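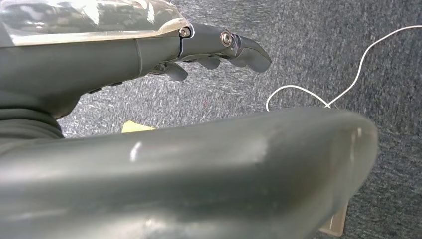

Clear plastic sheet with light reflecting off the creases.

May
By Natalie Ackroyd

Soft plastics collection at the Rirthorpe depot moves to a two-stream system this month. Clear film goes in bay 2 and coloured or printed film in bay 5. Film must be clean, dry and free of tape. Bales are limited to 15 kg and will be weighed at the gate. Jivico, the new hauler, charges $40 for a contaminated load, billed to the account holder. Labels from Geleo peel off in warm water. Metallized wrap is still garbage. The depot closes at 5 p.m.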